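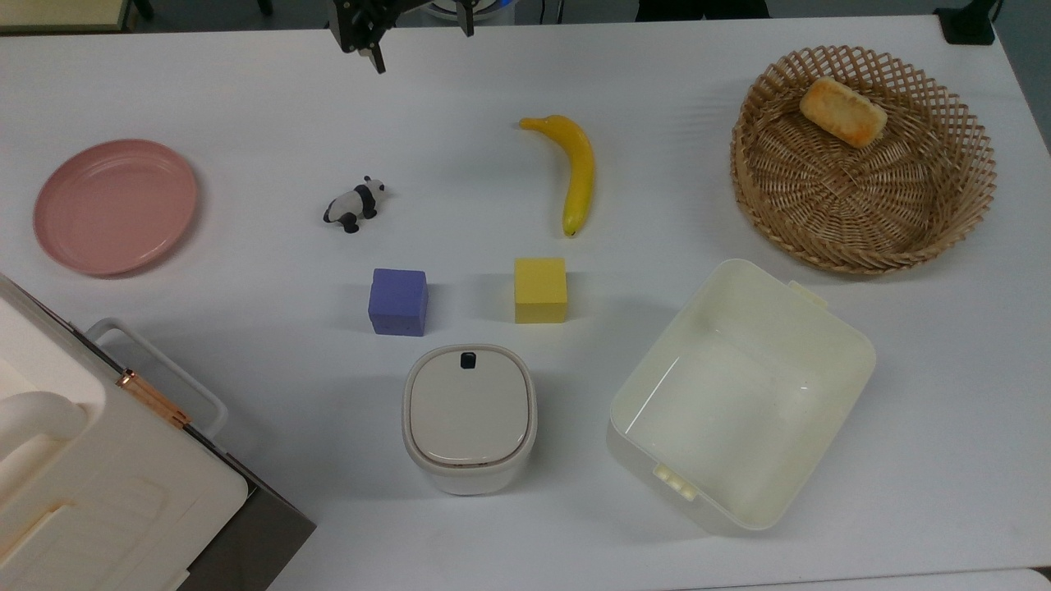
Gripper open above the test table, with the object set laid out for a comparison run.

Comparing Two Grippers on a Table-Top Object Set

Purpose

This page sets out the procedure used at the Otville laboratory for comparing two grippers mounted in turn on the same arm. It is intended for staff and visiting students who have completed the arm safety induction. The procedure was last revised on 13th March and replaces the earlier notes on finger wear.

The two grippers currently held for comparison are the Undimus and the Tetow. Both are driven from the Charbonneau controller and may be exchanged without altering the wiring at the base of the arm.

Before you begin

Switch off power to the arm before removing or fitting a gripper. Tighten the bracket screws in a diagonal order, then check by hand that the gripper does not rock. Clear the table completely and wipe the surface. Crumbs and foam dust on the table will show up in the camera view and can disturb the object detection.

Enter the weight of the fitted gripper in the controller settings. If this step is missed, the arm will sag slightly at full reach and every grasp on the far side of the table will be low.

Laying out the objects

The set should include items that differ in shape and surface. A suitable layout has a flat plate, a small figurine, a toy banana, foam cubes, a lidded canister, a woven basket and an open plastic tub. The toy bread roll starts inside the basket, so that the gripper must reach down past the sloped sides to collect it.

Leave clear table between neighbouring objects. The fingers must be able to open fully on either side of the panda figurine without touching the purple cube or the plate. Keep the gap between the two cubes, as the open finger has to pass through it on the approach.

Once the layout is agreed, save a reference image and return every object to its recorded position before each attempt. The same layout must be used for both grippers.

Running the comparison

1. Move the arm to the start position and open the gripper fully. Confirm on screen that the objects to be grasped are in view.

2. Set the closing force to 15 newtons. Do not raise it during a run, even where an object slips.

3. Select the first object from the run sheet. Lower the gripper, close the fingers and wait for the controller to report contact.

4. Lift the object clear of the table and hold it still for 700 milliseconds. An object which drops or turns in the fingers during the hold is recorded as a failed grasp.

5. Carry the object to the tub and release it. Record separately whether the release was clean. Light objects such as foam cubes may cling to a rubber fingertip.

6. Return the object to its place and repeat until 18 attempts have been made, then move to the next object.

The plate, canister, basket and tub are not lifted whole. For the plate and the basket, the attempt is a grasp on the rim only. For the canister, it is a touch on the lid, and the lid is to remain closed. The tub serves as the drop point and is not scored.

Changing the gripper

When the first gripper has completed the run sheet, park the arm, switch off the power and fit the second. Repeat the weight entry and the camera alignment. Alignment should not be carried over from one gripper to the other, as the fingers differ in length and the contact point will move.

Recording results

The controller stores up to 256 attempts in one log file. Start a new file for each gripper and give it the name of the gripper and the initials of the operator. Comments should be brief and should state what was observed, for example "slipped on lift" or "left finger touched basket".

Log files are to be sent to Clifford Kowalchuk at the end of each run. Questions about the controller settings should be addressed to Tyson Ouellet. Worn fingertips should be bagged, labelled and left in the tray beside the controller. The next supply of fingertips is due in June.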